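Best way to do Clerkville and Trurby in a single day?

Asked by Prasanna Selvanayagam
20 Apr 2014
324 views

Driving up the coast road in November with my mom, have one day between hotels. Want to see the old mission church in Clerkville and the harbor in Trurby, plus lunch somewhere in the middle. Map says 566 is the direct road but a guy at work says its closed half the time. Is that still true? Also is the mission worth the stop if you're not a history person (mom is, I'm not). No hiking, her knee is bad. Thanks

2 answers

Answer 1

Road's fine. Highway 566 closes for slides after heavy rain, usually later in winter, never been stuck in November myself. Check the county road line the morning you go. Mission first, it gets tour buses after 11. Lunch at Escobedo's on the square, get the pork.

Answer 2
by Ingrid Greenberg

Lived in Trurby nine years so here goes, typing fast.

Do Clerkville in the morning – agree with the other answer there. The church itself is small, 20 minutes tops, but the courtyard and the old granary next door are nice and all flat. Good for the knee. Free parking behind the library, don't pay for the lot on Primo Street. The square was a cattle market before the railroad came, there are plaques if your mom likes plaques.

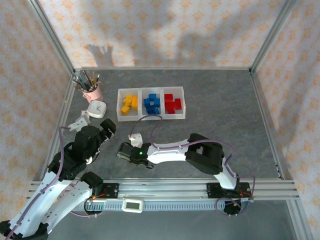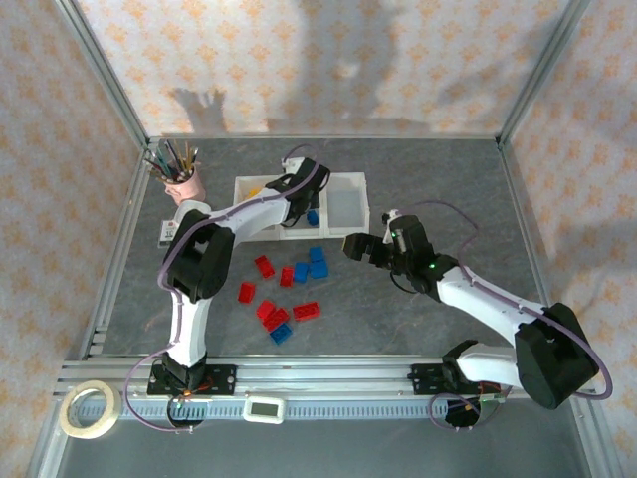
Same orange flowers on the walls in both.

Trurby is the part people get wrong. They go straight to the pier, see the line for chowder and leave. Park at the top of Harbor Street and take the little bus down, it runs until 5 in the off season. The cannery museum is on the left as you get off, and it has a kids' craft room at the back with tables out, so if you ever bring little ones, a cup of paintbrushes and a tray of colored blocks will buy you a good half hour while you read the fishing stuff. For your mom, skip the upstairs, the steps are steep and I dont think they ever put in the elevator. Harbor walk is paved the whole way to the boat ramp with benches.

Not a history person? The Trurby side is more your speed. Boats, fried fish, a decent used book store. Sea lions some days, some days not.

Timing – leave Clerkville by 1 at the latest. It's 40 minutes on 566 but you will get behind a gravel truck, everyone does, and there are only 2 places to pass. Sun goes down early in November and the last stretch has no lights and alot of deer. Bring a jacket for the harbor even if its warm inland.

Escobedo's is good but closes between lunch and dinner, so go early. If you miss it there's a taco stand by the feed store on the way out of town, cash only last I knew.

Comment from Prasanna Selvanayagam
Great, thank you both. Will do the little bus. Does it take dogs?

Comment from Ingrid Greenberg
Small ones in a carrier. Depends on the driver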